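Equipment Planning for Handheld Data Collection
Course handout, Unit 6: From Task List to Purchase Order

Purpose of this handout

Students in this unit prepare a purchase plan for a small group that records household handling tasks with handheld grippers. The plan is graded as a working document. A reader in a purchasing office, with no background in robotics, should be able to see what is to be bought, when it is needed, who will maintain it and what happens if the budget is reduced. Read this handout before the Tuesday session and bring a draft of Table A.

1. Begin with the task list

Equipment budgets in this field are often built backward. A group sees a tool it likes, asks for a quotation and then looks for work that fits the tool. The method required in this course starts with the tasks. Write down each task the operators will carry out, the objects involved, the room in which the work takes place and the number of recordings wanted. Only then should a gripper, a mount or a sensor appear in the plan.

Clothing and fabric deserve a separate line. Soft goods fold, bunch and hang in ways that rigid objects do not, and they place particular demands on the fingertips. A finger that closes well on a cup may slide on thin cloth or catch on a ribbed knit. Plans that treat all objects as one category usually underestimate the number of spare fingers required.

2. The course case: Gravwood

The case used throughout the unit is Gravwood, a project that records tidying and sorting tasks in furnished rooms. Gravwood operates 16 handheld grippers in two shifts. Its supplier for grippers is Iwasaki; fingers and brackets are ordered from Gokari; storage and transport cases come from Flastomholm. The three firms deliver on different schedules, and this difference is the main planning problem in the case.

Gravwood divides its equipment into three classes. Class 1 is the gripper body, with its housing and lenses. Class 2 is everything attached to the body that wears out: fingers, brackets and screws. Class 3 is the setting in which the work is done, including furniture, baskets, textiles and garments. Students regularly leave out Class 3. A room with too few fabrics produces repetitive recordings, however good the tools may be.
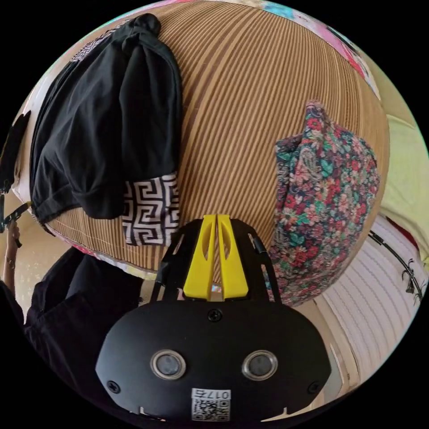 Page last changed: April

The work at hand shows all three classes together. The gripper body carries two lenses in a black housing, with a QR code sticker between and below them. The yellow finger piece on its open bracket belongs to Class 2. The cloths, the white ribbed garment and the woven surface belong to Class 3, and the plain, floral and Greek key fabrics would each be entered on the textile list under a separate description. Identification labels should be included in the plan as well, at small cost, so that every recording can be traced to the tool that made it.

3. Quantities and spares

For Class 1, the course rule is to plan for the number of operators working at the same time, plus 2 units in reserve. A reserve unit is kept charged and calibrated. A unit waiting for repair may not be counted as reserve.

For Class 2, order by hours of use. Gravwood replaces a finger after 80 hours of fabric work. In your plan, multiply the weekly hours by the number of grippers in use, divide by 80 and round up. Brackets are replaced when they show a crack or no longer hold the finger straight. Screws are bought by the box, in the size given by the supplier of the gripper.

For Class 3, state variety first and quantity second. The textile list should include plain, patterned, light, dark, smooth and textured items. Secondhand goods are acceptable if they are laundered before use, and laundry must then appear as an operating cost.

4. Delivery times

The longest delivery time in the case is 37 working days, for gripper bodies. Fingers arrive sooner, but a Gokari order cannot be changed once it has been confirmed. The order for Class 2 should therefore be placed after the gripper model has been fixed and before the bodies are delivered. Draw this as a simple timeline with one row per supplier. Mark the date on which operators begin training, and count back from it.

5. If the budget is reduced

Each plan must contain a reduced version. State which items would be removed first and what effect this would have on the task list. Removing reserve units is permitted only if the plan accepts lost recording time in writing. Removing spare fingers is not accepted in this course. A shorter textile list may be proposed together with a matching reduction in fabric tasks.

6. What to submit

Table A: tasks, objects, rooms and number of recordings.
Table B: equipment by class, with quantity, supplier and unit price.
Table C: operating costs, including repair, laundry, labels and storage.
Timeline, one page.
Reduced version, one page.

Prices are to be taken from the case file distributed in the first session. Students who find a price missing should enter the line without an amount, mark it as open and state whom they would ask for the quotation. Tables B and C are discussed in the following unit, together with leasing and shared use between departments.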